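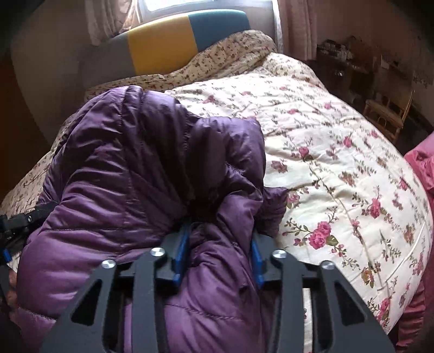
Project diary, Hedora garment handling study
August 2018

Recording continued today in the second bedroom of the Barajas apartment. The session was given over to outerwear on soft surfaces, a category in which the collection remains thin. The purple quilted jacket was assigned to the bed, with the floral duvet left in place as required by the current protocol.

The operator was instructed to grasp the jacket by a single gathered fold, lift, carry and release, and to begin each attempt from a different heap. Padded garments continue to demand a wider opening of the fingers than shirts or towels – the filling gives way before the cloth is properly held, and the operator must close further than instinct suggests. It was agreed that slow closings will be retained in the set, as the system should learn from hesitation as well as from clean grasps.

At the close of work 976 attempts had been entered for jackets and coats, which brings the household total to 2743. Of today's recordings, 24 were set aside for review. In 2 of these the duvet had been picked up together with the sleeve. They will be labeled as failures and kept.

Edasa has asked that the written labels distinguish "fold" from "crumple" in all future entries. The request is reasonable, although the earlier labels will have to be read again before October. The Zirell upload was started in the evening and had not finished at the time of writing.

Tomorrow: the same jacket, zipped, then the knitwear.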